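Plates, trays, mats — the table page
29/06/2018
By Trí Tiêu

Quick one this time. The cupboard sort-out is finally done and people kept asking which plates made the cut, so this page is mostly plates. And what goes under them, which I care about more than I should.

Background for anyone new. We eat at one table. Same table for homework, bills, dumplings, the sewing machine when it comes out. So everything has to be laid and cleared fast, 2 minutes if the kids help, longer if they "help". In May I pulled the whole lot out of the cupboard and put it on the floor and stood there feeling slightly sick. Chipped stuff, orphan saucers, a gravy boat. We don't eat gravy.

Rules I made up on the spot: if it's chipped it goes. If it doesn't stack it goes. If it's somebody's favorite it stays no matter what, which wrecked the first two rules right away.

Most of the old set was Prandwood, bought when we moved in. Good plates, heavy. Too heavy for small wrists and they eat shelf space. Those went to my cousin Dong, who has a proper dining room and no children. The white ones with the dark edge stayed. I like a plate with an edge. Food looks finished on it — even toast.

Trays next. I used to think trays were for hotels. Now I'd keep a tray over nearly anything else in that cupboard. Carry the lot out in one go, carry it back in one go, crumbs stay put. The only real question is the rim. Too high and you bump your wrist on it, too low and the soup gets away from you. I want a low one but I want it there. Color, keep it pale and warm, beige or cream, so white china doesn't glare next to it.

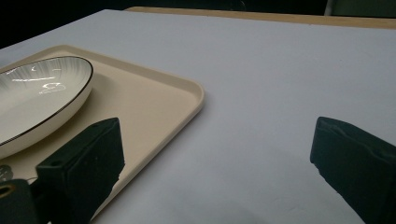
White plate, thin black rim, on the beige tray. Corners rounded, so no snagged sleeves.

The streaks in the glaze are what sold me on this look. Fine lines fanning out from the middle. Plain white is fine for guests but every day I want something going on when the food's gone. The shine is a pain under the overhead lights, I'll admit that. Matte would be kinder. Matte also shows every fork mark, so, no.

A note on washing since I get asked. Hot water, soft sponge, straight away if it's egg. I don't scrub the edge with anything rough. Tried a scouring pad from Pellero on an older plate with a painted line and took a good bit of the line off with it. My own fault. It said non-scratch, it didn't say non-me.

Storage: upright rack for the daily ones, flat stack for the rest with a paper towel between. Trays on their side down the gap by the oven. Mats in the drawer, flat, never rolled. Rolled mats come out wanting to be rolled forever and then the cup sits on a hill.

Which brings me to mats. We went through a cloth phase. Lovely for a week, then turmeric. Then a woven phase, and rice gets into woven in a way I can't describe. So now it's the wipeable sort with a bit of a lip. The lip matters. Peas. Also milk, in fact mainly milk.

The pink one caused a small war when it arrived becuase there was only one of it. We settled on turns. Then turns got forgotten and whoever sets the table gets it, and it turns out that gets the table set. Leaving it there.

Placing things, very short version. Mat first, square to the edge of the table. Plate on the mat, a touch to the left if there's a cup coming, so the right hand has somewhere to go. Kids will center everything, let them. Spoon on the right. Don't fuss.

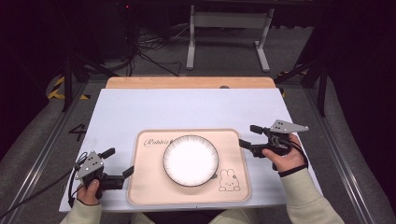
Trí Tiêu's mother-in-law read a draft of this page and wants it known that mats are a waste of drawer, that she raised a full table of children on bare wood and a damp cloth, and that the plate should go in the middle where a plate belongs.

Noted! She's coming for dinner and will be getting the bunny. I stand by mats. Bare wood is all very well but ours marks if you look at it, and a hot bowl on it once left a ring I've been covering with a fruit dish ever since.

What I'd still like. A second mat with the rabbit, obviously, if anyone sees one going. Something smaller than the tray for just a cup and a biscuit plate. Zinero had one close to right but the rim was squared off and I'd be catching my cuffs on it all day. Maybe bowls with the same dark line, so it reads as a set without being one. No hurry on bowls.

What's going out. The gravy boat. The saucers with no cups, unless somebody wants them under plant pots, they're good for that. A stack of dessert plates with gold on, can't go in the microwave, never used, very pretty. Ask before I take them down to the charity shop — I'm going at the end of the week and the box is allready by the door.

Glasses are next and I'm not looking forward to it. We own far too many and everyone drinks out of the same jam jar.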